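Dokix Garment Steamer and Drying Rack, Model 3224
User Manual, September 2023

Section 4: Drying winter clothing and gloves

Read Section 2 (Safety) before using the rack for the first time. The instructions in this section apply to the rack with the heated base fitted. If you bought the rack without the base, follow the steps for placement and spacing only and allow a full day for drying.

4.1 Before you start

Check the care label on each item. The symbol for tumble drying is a square with a circle inside it. If the symbol is crossed out, use the Low setting only. Items marked "dry flat" go on the mesh shelf and should not be hung from the arms.

Do not place the following on the rack:

Leather or suede
Items cleaned with solvents or stain remover that have not been rinsed
Items containing battery packs or heating wires
Anything still dripping

Empty all pockets. Lip balm, wax and hand warmers can melt and will stain the fabric and the mesh.

4.2 Sorting the load

1. Lay everything out on a table or other clean surface.

2. Separate thick items from thin ones. A thin layer will be dry long before a padded one, and a mixed load has to run for as long as its slowest item.

3. Pull apart anything that is tangled or stuck together. Fabric left in layers dries on the outside and stays damp in the middle.

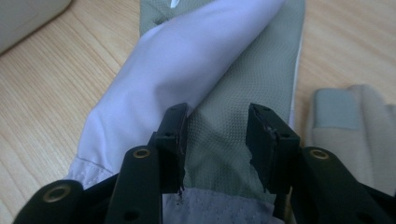
Fabric in layers on a table. Separate before loading.

4. Shake each item once and open any zippers or hook-and-loop tabs.

5. Turn lined jackets inside out for the first half of the cycle.

Note: The total load must not be more than 40 items of any size, and the weight on any one arm must not exceed the limit printed on the arm. Overloading bends the hinge pins and is not covered by the warranty.

4.3 Loading the rack

1. Make sure the base is switched off at the wall.

2. Fold out the arms until they click. Start with the lowest pair.

3. Put heavy items on the lower arms, spread evenly left and right. The rack can tip if all the weight is on one side.

4. Leave a hand's width between items.

5. Place hats, scarves and socks on the mesh shelf in a single layer.

6. Keep the air slots along the top of the base clear. Nothing should hang low enough to touch them.

CAUTION: The base draws 400 watts. Plug it directly into a wall outlet. Do not use an extension cord or a power strip.

4.4 Gloves and mittens

Padded gloves and mittens take longer than most clothing of the same size. The filling holds water and very little air reaches the inside unless the cuff is held open.

1. Squeeze out extra water with a towel. Do not wring. Wringing shifts the filling and can split the lining.

2. If the liner comes out, remove it and dry it separately on the mesh shelf.

3. Loosen all wrist straps and cords completely. Tuck cord loops back so they cannot catch on an arm when the rack is folded.

4. Unfold the mitten so the palm and back are not pressed together, and work the thumb out to its full length.

5. Slide the cuff over one of the upright posts supplied in the accessory bag. The post should reach at least halfway in. Do not force it.

6. Select Low and set the timer to 3 hours. Check the inside of the fingertips by hand at the end. If they feel cool, run one more hour.
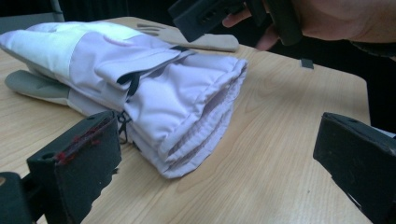 Can I dry mittens on High to save time?
Use Low for anything padded. High heat can damage the coating on the outer shell and may make synthetic filling clump.

Note: The posts come in two sizes. The short posts are for children's gloves and for fleece. If you need more, order part number 413 (set of four, mixed sizes).

4.5 Setting the timer

1. Turn the base on. The green light comes on and the display shows two dashes.

2. Press MODE to choose Low, Medium or High.

3. Press + or - to set the time in half-hour steps.

4. Press START. The fan runs for a few seconds before the heat begins.

5. To stop early, hold START until the light turns amber. The fan keeps running for two minutes to cool the base. Do not unplug during this time.

If the display shows E2, the air slots are blocked. Switch off, move the clothing away from the base, wait ten minutes and start again. If E2 comes back with the rack empty, clean the filter as described in Section 6.

4.6 After drying

1. Wait until the light goes out, then unplug the base.

2. Remove the top items first.

3. Leave padded items at room temperature for an hour before putting them away in a drawer or closed bag. Moisture left in the seams can cause mildew.

4. Wipe the mesh shelf with a damp cloth. Do not use bleach.

5. Fold the arms from the top down. Keep fingers clear of the hinges.

Owners of the older Hilano base (sold until July of last year) should note that it has no cooling run. Switch it off by hand and leave it for 15 minutes before folding the rack over it. The Hilano base does not accept the upright posts. Hang gloves from the arms by the cuff loop, with the fingers pointing down, and turn them once during drying.

Continue to Section 5, Using the steamer head.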